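Chapter 4
Woven Cloth: Grain, Weave and Weight

Before you start: read the fiber chapter first if you skipped it. You'll need the words staple, filament and ply. Have a scrap of any woven cloth next to you, palm sized or bigger. An old shirt tail is fine.

4.1 Two sets of yarn

All woven cloth is two sets of yarn crossing at right angles. Warp runs the length of the bolt. Weft goes across, side to side, and turns back at each edge. Where it turns you get the selvage, a narrow firm strip that doesn't fray. Find the selvage and you know which way the warp runs. No selvage on your scrap? Pull it. Gently, one way, then the other. The direction with less give is usually warp, because warp yarns are held tight on the loom and tend to be twisted harder.

Now pull corner to corner. Much more stretch. That is the bias, and half the trouble in a beginner's sewing comes from cutting on it without meaning to. Skirts that hang crooked, cushion covers that ripple along one side, curtains that grow on the rail. All grain problems. More on this in Chapter 6.

4.2 The plain weave

Over one, under one, next row the opposite. Oldest weave there is and still the most common. Muslin, canvas, lawn, most sheeting. It wears evenly and looks the same front and back, so mark your wrong side with chalk before cutting or you will mix the pieces up.

Twill steps over by one yarn each row and gives you the diagonal line you see on denim. Satin lets yarns float over four or more, so it shines, and it snags. We come back to both.

4.3 Weight and count

Weight is given per square yard or square meter. Count is the number of yarns in a square inch, both directions added. People mix these up constantly. A cloth can have a high count and weigh next to nothing, if the yarns are fine enough.

The mill at Lulodbridge kept sample books, 2,474 swatches in all, each one with weight and count penciled underneath. Reginald Escobedo used them to teach cutting there and his rule was simple: handle first, read after. Students guessed the weight by hand, wrote it down, then looked. Swatch 791 was the one that caught everybody, a dense plain weave which felt like upholstery and weighed less then shirting.

Try it yourself before the exercises. Guess, then check on a kitchen scale. Cut a square 100 mm on each side, weigh it in grams, multiply by 100. That gives grams per square meter. Most kitchen scales are too coarse for one square, so stack several of them and divide.

4.4 Creases, folds and what they do to a measurement

A crease is a place where the yarns have been bent and have stayed bent. Cotton and linen crease easily. Wool recovers. Polyester hardly creases cold but a crease pressed in too hot may be their for good.

Measure across a fold and you come up short, every time. Press first. Then let the cloth rest flat, overnight if you can — it relaxes a little, more so if it came off a tight roll. Then measure. Then cut. Students skip the resting and blame the pattern.

Key words for this chapter: warp, weft, selvage, bias, count, float, recovery. 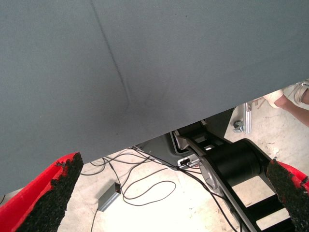
Esperanza Oyelaran would have you wash the cloth before any of this, twice if it's cotton, and she adds that a grain line marked on unwashed cloth is only good until the first laundry day.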